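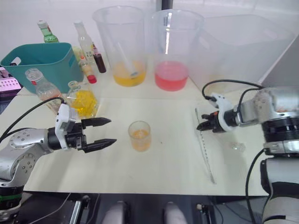 I have been playing Harkcombe again, and I want to talk about what the March patch did to the healers, so if you don't care about a little online team game with a dwindling player base you may want to skip this one (I'll post about the garden next time, I promise). For anyone who hasn't kept up, the patch split the one big healing potion everybody used to carry into a string of small sips. You used to drink the whole thing and pop back up to full health. Now you get a little swallow, like that shallow bit of orange in the shot glass, and then you have to wait before you can have another. The first evening I played with it I was furious. I must have died 16 times, and most of those were me mashing the potion key and wondering why my health bar wasn't moving!

My main, for the record, is Linier. She's the slow one with the lantern, and she has always been thought of as a bit of a pity pick, the character you end up with when somebody else has already grabbed Xia. I like her because my hands aren't as quick as they used to be and she lets me stand in the back and think. Before the patch there wasn't a lot of thinking to do, I'll admit. You watched for someone to get low, you threw the lantern, they drank their potion, and between the two of you they were back in the fight as though nothing had happened. It was comfortable, and it made for some very long matches. I remember one on the bridge map that went 41 minutes, and by the end of it my tea had gone cold and so had my feet.

Now people stay hurt for a while, and somebody has to decide who gets looked after first. On Saturday I queued up with Vojtěch Štěpánek, who I've been playing with since the old server days, and he took Xia as usual and went charging off down the left side as usual. In the old version I would have trailed after him the whole match. This time I let him go and stayed with our two tanks, and he had to come back to me when he got into trouble, which he grumbled about over voice chat for a good ten minutes. But we won, and then we won the next one too, and by the third match he was turning around on his own before I had to say anything.

I'm not completely sold. The waiting time between sips is too long for the low-health characters, and if you're new and get caught alone you're pretty much finished. Vlastimil Tichý wrote a long post on the forum saying the wait should get shorter the closer you are to a teammate, and I think he's right, although he and I have disagreed about nearly everything else in this game, including whether the swamp map is any good (it is, it's lovely, I will not be moved on this).

I also wish they'd fix the sound. The new sip noise is so quiet that I can't tell whether it went off, and with the music from the Pruninik level playing over it you have no chance at all. I've turned the music down and the effects all the way up and it's a little better, but now the footsteps are enormous.

Anyway, I'm at level 88 with Linier and I'd like to get her to the gold lantern before the season ends. If you still have the game installed and want a patient healer in the back, I'm usually on after supper. Send me a message first so I know to add you.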